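Starting lettuce under lights, and the great pH swing of March

So I finally did it and moved the lettuce indoors. I've been threatening to since last summer, when the heat turned two whole rows of it bitter in what felt like one afternoon, and my friend Loredana Negri had been sending me pictures of her kitchen basil until I couldn't stand it anymore. She grows hers in a deep water tub, the simplest setup there is: a tub of nutrient solution, a lid with holes, an air pump bubbling away. I copied her, right down to the color of the tub (dark, so the algae don't get a look in).

The tub is an Olex, the pump is a little Pollar that hums at a pitch my dog objects to, and the nutrients are the two-bottle Farina mix. I went back and forth on the nutrients for ages. Loredana swears by a dry powder she mixes herself, and she's right that it's cheaper, but I know me, and I would be weighing out calcium nitrate at eleven at night and getting it wrong. Two bottles I can handle. Mostly. The first time I poured A and B together straight from the bottles before adding water and got a cloudy mess with white gunk at the bottom, so please add them to the tub one at a time and stir in between. It says so on the label. I have now read the label.

For seeds I went with a butterhead and a red oakleaf. I sowed them in rockwool cubes that I'd soaked first in slightly acidic water, covered the tray, and put it on top of the fridge. Butterhead was up in 3 days! The oakleaf sulked for 5 and then came up all at once, and a couple of them had stretched looking for light before I noticed, so they got tossed.

Now the pH. Oh boy. I'd read that lettuce likes it somewhere between 5.5 and 6.5 and figured I'd set it and walk away. The first morning it was fine. By the next evening it was over 7, so I dosed it with pH down, and it dropped like a stone, so I dosed it back up, and I spent most of a week chasing the thing up and down like an idiot. Sandro Fabbri at the garden club finally asked me what my tap water was like, and I said wet. He made me look up the town water report. We have very hard water here, loads of carbonates, and those push the pH right back up every time you knock it down. He told me to mix the water with pH down in a bucket the night before, let it sit, check it again in the morning, and only then put it in the tub. I've been doing that ever since and it drifts maybe a couple of tenths a day. I top up from the bucket and leave it alone.
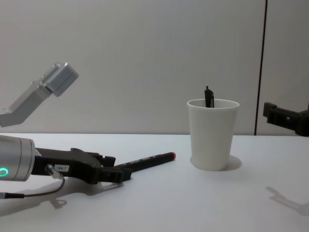

Labeling is the other thing I've gotten serious about, after mixing up the two kinds of lettuce at the cube stage (they look exactly alike until the second set of leaves, I don't care what anyone says). I tried masking tape and it curled off the damp lid in a day. What I want is something like the little white sticker on that black gripper, 184-1 in dark print and nothing else. A tub number, a dash, a plant number, and everything else goes in the notebook. So my butterheads are 1-1 through 1-3 now, and the oakleafs start at 2-1 even though they live in the same tub, and yes, I know that breaks my own system.

The light is an Ostby bar hung on two bits of chain from a shelf. I run it fourteen hours a day on a timer and started with it a foot above the leaves. The edges of the butterhead went a bit brown and crispy last week, which Loredana thinks is tipburn and Sandro thinks is me fussing. I've raised the bar two links and pointed a small fan at the plants, and the new leaves look better so far.

The notebook also has the meter readings in it, by the way, before anyone asks. The meter said 2,184 on the first batch, in whatever units it was set to, and I panicked and dumped half of it. I've since found the button that switches units. I still think it was too strong for seedlings, so I'm sticking with the quarter dose until the roots are properly down in the water.

Next up is a second tub for spinach, if I can find a cool enough spot for it. Loredana says the hall closet. My coats say otherwise.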